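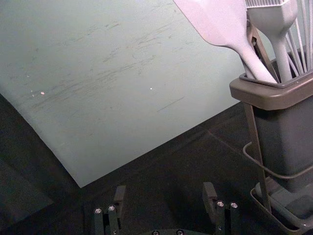

Home Blog Care Notes About Contact

I said I'd never keep roaches. I said it to my mother, I said it to Huiling, and I'm pretty sure I said it on this blog back when I had one tarantula and a tub of crickets from the pet store. Well, I now have a roach colony living in the hall closet and I'm chopping carrots for it on the old gray-green board, the one so covered in dark scratches that it's been retired from people food. The roaches don't care what the board looks like. They care about carrots, and a little bit about orange slices, and that's the whole personality.

Let me back up. I keep 17 spiders these days, mostly tarantulas, plus a couple of wolf spiders that I caught by the garage and got attached to. Crickets were fine for a while. Then last January we had that awful cold stretch, and my order from Pircombe sat on a truck for two extra days and showed up as a box of very quiet crickets. You know that smell? If you know it you're making a face right now. They did refund me, so no hard feelings, but I had hungry slings and nothing small enough to give them except the flightless fruit flies, and half of those were in my kitchen by the weekend.

Huiling Xu (she's the one with the gorgeous scorpions, some of you met her at the Neviveck show) had been telling me to get dubias forever. They don't chirp, they don't climb smooth plastic, and they don't smell unless you let things get gross. She sold me a starter group out of her own bin and wouldn't take more than gas money for it. I drove home with the lid taped down on all four sides and the radio off so I could hear if anything was going on back there. Nothing was going on back there.

The setup is really simple. One big opaque tote with a square cut out of the lid and metal screen glued over the hole. Egg flats standing up on end so the droppings fall through to the bottom. A heat mat on one side, on a thermostat, PLEASE use a thermostat. I don't use any substrate. Dry food goes in a jar lid and it's mostly ground-up chick feed with some oats, and the fresh stuff goes in every couple of days and comes out the next morning whether they finished it or not. Mold is the thing that'll get you.

And then you wait. Oh my gosh, do you wait. I didn't feed off a single roach for months, and I was still buying crickets the whole time, so for a while I was spending more than before! I'd lift an egg flat every night looking for babies. When they finally showed up they looked like little gray crumbs, and I yelled loud enough that the dog left the room.

Halina Wysocka emailed to ask if her skinny little rose hair would go for them, since hers is picky. Mine was picky too. Dubias like to burrow and freeze, and a spider that hunts by vibration just sits there like nothing happened. What worked for me was crushing the head a bit and dropping the roach right by the front feet with the long tongs. Sorry, I know. Huiling feeds hers from a dish so they can't dig in, and that's a nice way to do it if your enclosure has the floor space.

A couple more things people have asked. Yes, you can be allergic, I wear gloves and a mask when I clean out the frass. Yes, check your state's rules before you order, they're not legal everywhere. No, I'm not selling any yet - ask me again in the fall.

Next up I need to rehouse the big female, and I've been putting it off because she's fast and she hates me. I'll take notes.

Posted Thu 20 May
17 comments Share this post

Recent posts
Is she in premolt or just mad at me?
Water dishes for tiny slings
What I brought home from the Neviveck show
Fruit flies in the kitchen, part two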